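Numéros > Août > Fictions courtes

Août — par Dagný Lauritsen
13 partages · 4 commentaires

L'étalonnage

Le marégraphe de Stondum se trouve dans un puits de béton de 185 centimètres de diamètre, relié au port par un tuyau. Le tuyau s'envase. L'eau du puits suit alors celle du port avec un retard que l'on corrige par calcul, jusqu'au jour où la correction dépasse la mesure. Asger Kjærgaard est envoyé ce jour-là.

Il arrive le vendredi par le bac de 6 h 25, avec une sonde lumineuse, un ruban d'acier certifié et deux formulaires. Le règlement prévoit une série de lectures simultanées, toutes les dix minutes, sur un cycle complet de marée. Une personne lit le puits, l'autre l'échelle du quai. Les deux ne doivent pas se parler pendant la série, afin que l'une n'aligne pas ses chiffres sur ceux de l'autre.

L'autre personne est Valdemar Kárason. Il lit l'échelle de Stondum depuis quarante-quatre ans. 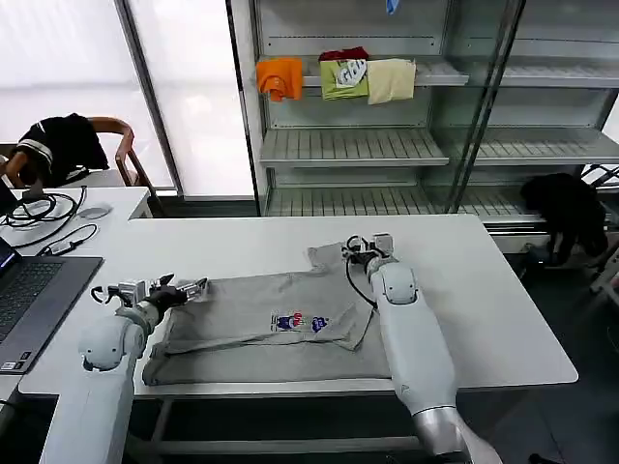 Fictions courtes — n° 44, p. 13

Kjærgaard descend dans le puits à 7 h 10. L'échelle de fer compte un barreau manquant, signalé dans le dernier rapport et dans celui d'avant. Il fixe le ruban au repère de laiton, laisse filer la sonde, attend que la lampe s'allume, lit, note. Entre deux lectures il relève la température de l'air. Le formulaire ne la demande plus, mais la colonne existe encore.

À 9 h 40, l'écart entre le flotteur et la sonde est de 25 millimètres. À 10 heures, il n'a pas varié. Un tuyau envasé donne un écart qui change de signe avec la marée : l'eau du puits est trop basse au montant, trop haute au descendant. Un écart constant a une autre origine. Soit le flotteur a pris du poids, soit le repère a bougé.

Il pèse le flotteur pendant l'étale. La masse est conforme.

À midi, Kárason pose une gamelle au bord du trou d'homme et s'en va sans un mot, conformément au règlement. Pommes de terre, hareng, un couteau. Kjærgaard mange entre la lecture de midi dix et celle de midi vingt. Il remarque que la gamelle est enveloppée dans une page de registre quadrillée, couverte de hauteurs d'eau. L'écriture est celle de tous les registres de Stondum : penchée, avec des sept barrés deux fois.

Il déplie la page et compare. Les hauteurs dépassent toutes de 25 millimètres celles du registre officiel, pour les mêmes heures.
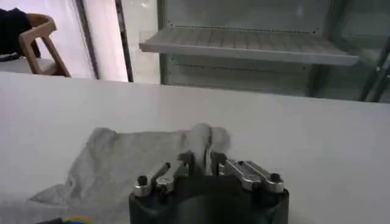

Le repère

La série se termine à 19 h 30. Les deux hommes sont alors autorisés à parler et n'en abusent pas. Kjærgaard étale la page sur le capot de la fourgonnette.

Kárason explique. Le repère de laiton a été descellé l'hiver où l'on a refait le quai, puis remis en place par un maçon de chez Østergaard, trop haut. Il l'a vu le lendemain. Il a écrit. On lui a répondu que le repère faisait foi. Il a donc retranché la différence chaque jour dans le registre officiel, pour que la série ne fasse pas de marche, et tenu à part un second registre, sans correction.

— Pendant combien de temps ?

— Jusqu'à ce matin.

— Et le puits ?

— Le puits, je ne peux pas lui dire quoi écrire.

Kjærgaard vérifie le raisonnement au crayon. Il est exact. La méthode est irrégulière, le résultat est juste, et la moyenne publiée pour Stondum repose sur la soustraction d'un homme debout dans le vent. Le formulaire comporte deux cases : « conforme » et « non conforme ».

Il remonte mesurer le repère depuis la borne de l'église, aller et retour au niveau. La fermeture est bonne. Le laiton est trop haut de la valeur annoncée.

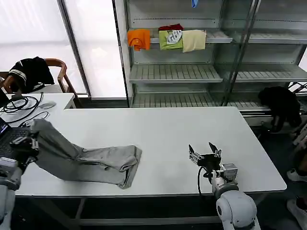

Roland Stockdale, au téléphone, demande si la série peut être conservée. Il demande aussi si l'observateur compte prendre sa retraite avant la parution de l'annuaire, et fait remarquer qu'une erreur compensée n'est pas une erreur au sens de la circulaire, mais qu'il ne l'écrira pas.

Kjærgaard répond qu'il rappellera. Il ne coche aucune case. Dans la rubrique « observations », prévue pour trois lignes, il recopie la date de la réfection du quai, la valeur, et la mention : registre complémentaire joint, tenu par V. Kárason.

Le dernier bac part à 21 h 15. Kárason est resté sur le quai. À 21 h 10, il se penche vers l'échelle, lit, et sort deux carnets de sa poche.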